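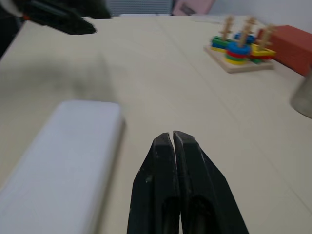 Can I transfer my ticket to someone else after the doors open?

Transfers close at the moment doors open, which is printed on your ticket under the show time. After that, the person holding the ticket has to come in with it.

4. Getting into the show: using Burora for concert entry

This section covers entry for all concerts at Endbridge Hall and the Lennox Room. If you bought paper tickets at the Kerberg box office, skip to 4.4.

4.1 Before you leave home

1. Open the Burora app and sign in with the same email you used when you bought the tickets.
2. Tap My Shows, then tap the concert. Each seat has its own ticket. Swipe left to see the next one.
3. Tap Save to Phone. A green check mark appears beside the seat number when the ticket is stored.
4. Repeat step 3 for every seat in your order.

Note: Saved tickets open without a signal. Reception in the Lennox Room is poor, and it gets worse once the room fills up.

Caution: Do not rely on a screenshot. The barcode changes every 50 seconds and a screenshot will be refused at the door.

4.2 Sending tickets to friends

1. In My Shows, tap the ticket you want to send, then tap Transfer.
2. Enter your friend's email address. Check the spelling. You cannot edit it once the transfer has gone out.
3. Tap Send. The ticket turns gray on your phone and stays gray until your friend accepts it.
4. Ask your friend to open the message and tap Accept. They will need a Burora account, which is free.

To cancel a transfer that has not been accepted, tap the gray ticket and choose Take Back. Once it has been accepted, only your friend can return it.

Note: If you are all arriving together, there is no need to transfer anything. One phone can scan in the whole group. 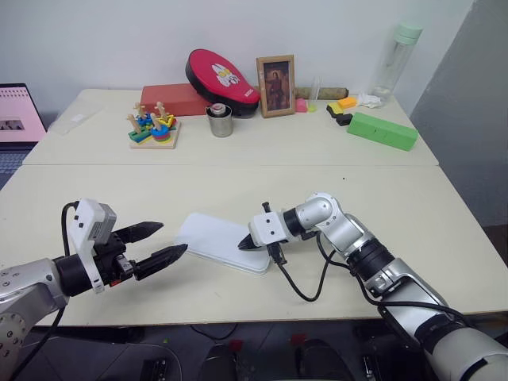 Standing tickets work the same way as seated ones, except that the screen shows a zone letter where the row would be. The Lennox Room holds 320 standing, and zones A and B have separate doors. Go to the door that matches your letter. Staff at the other door cannot let you through, even when both lines are short.

4.3 At the door

1. Turn your screen brightness all the way up.
2. Have your bag open for the search table. Bags must be 35 cm or less on the longest side.
3. Hold the phone flat, screen up, under the scanner and wait for the tone.
4. One long tone means go ahead. Two short tones mean the ticket needs to be checked, so step over to the help desk with the ticket still on the screen.

Caution: There is no re-entry at either venue. Once your ticket has been scanned, leaving the building ends its use for the night. The smoking area at Endbridge Hall is inside the gates and does not count as leaving.

If your phone dies, go to the help desk with a photo ID that matches the name on the order. Staff can print a paper slip. Transferred tickets are printed in the name of the person who accepted them — the original buyer's ID will not work for these.

4.4 Paper tickets from the box office

1. Do not fold the ticket through the barcode.
2. Keep the stub after it has been torn. You need it to get back to your seat after intermission.
3. Lost tickets can be reissued once, at the Kerberg box office only, up to 5:00 p.m. on the day of the show. Bring your receipt.

4.5 Canceled and rescheduled shows

A rescheduled show keeps your existing ticket. The new date appears in My Shows, and the Request Refund button stays active until the deadline given in the email. Refunds for canceled shows go back to the card used, with no request needed.

The outdoor series in June has its own rain policy, covered in section 6.

For accessible seating or a companion ticket, write to Gillespie Baxter in guest services through the Contact tab in the app. Include your order number and the name of the show.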